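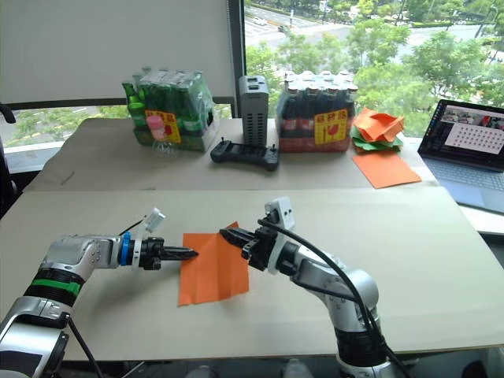 I have started folding paper again after a long break. My grandfather taught me the basics when I was nine, and I picked it back up in June when I found his old instruction book in a box from Gratora. Most of my practice now is the very first step, folding one sheet in half so the edges meet. Orange is a good color for learning on, even when the fold line across the middle is as faint as the one on this sheet. If the sheet is partly off the table and a little creased, I lay it flat again before I press anything down.

I buy the plain colored paper that comes 100 sheets to a pack. It is thinner than printer paper and holds a crease well. I went through 22 sheets last week, mostly on boxes. The boxes came out fine except for the lids, which were too tight. Kwan-ho Yang told me to start the lid with a sheet a few millimeters larger than the one for the base. I tried that and they fit.

A light-colored table helps too. My desk at home is nearly black and I lose track of the edges on darker sheets, so I put a piece of white poster board over it. It slides around unless I tape the corners.

My next project is a set of paper trays for the drawer where I keep stamps and paper clips. The drawer is 63 centimeters wide and I have measured it twice. I think four trays will go across with a bit of space left over. Tolera Jemal wants a set as well, in green, and I still need to buy the paper for those.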